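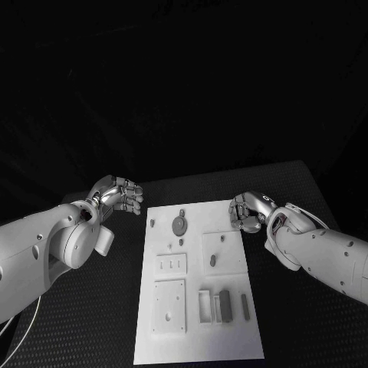 A white board on a dark, dotty tabletop, with black cloth behind it.

Why does white look so white on black?

Look at the board first. I bet you did that anyway, before I asked! Bright things on dark things grab our eyes, and I've been a bit obsessed with this ever since my teacher, Torunn Vik, stuck a scrap of paper on her black coat and walked round school like that for a whole morning. Everybody spotted it. She'd worn a far bigger bit of paper on her white jumper the day before and I never saw it once.

So what's going on? It's all to do with light, and what happens to light when it bumps into something.

Light comes from the Sun, or a lamp, or a torch. It zooms out in straight lines and hits whatever is in the way. Some of it bounces off again, and if some of that bouncing light goes into your eye, you see the thing. White things are brilliant bouncers. Most of the light that lands on a white board comes straight back off it, in lots of directions, so it looks bright from wherever you're standing. Black things are light-gobblers. They soak most of it up (the proper word is absorb) and only a little gets back out to you.

Black cloth is especially greedy. If you could shrink down and stand on a piece of it you'd be in a sort of forest of tiny threads, and light that goes into the forest gets bounced from thread to thread and loses a bit every time. A shiny black plate has a smooth surface, so you'll often see a white gleam on it where the lamp is. Cloth hardly ever does that.

Now for the strange part. Your brain cheats! It doesn't measure how bright each thing is, one at a time. It compares things with their neighbours. Put a pale thing next to a dark thing and your brain makes the pale one seem even paler. Scientists call the difference between them contrast. When I was ten I didn't believe any of this, so my aunt Birgit made me do the test below, and I sulked a bit when she was right.

Try it yourself

You need a sheet of grey paper, a sheet of white paper, a sheet of black paper and some scissors.

Cut two squares out of the grey paper, the same size.
Put one in the middle of the white sheet.
Put the other in the middle of the black sheet.
Lay the sheets side by side and step back.

Which grey looks lighter? Most people say the one on black. Slide the two squares together until they touch and you'll see they match. I've done it loads of times and it still gets me.

What about the dots?

The tabletop has a pattern of little dots all over it, and you can see them best at the front, either side of the board. Further back they get harder to pick out. Things that are far away take up less room in your eye, so small patterns squash together and seem to melt into one plain colour. Try it with a knitted jumper: nose right up to it, then from across the room.

Words to know

Absorb: to soak up.
Reflect: to bounce back.
Contrast: how different two things look when they're next to each other.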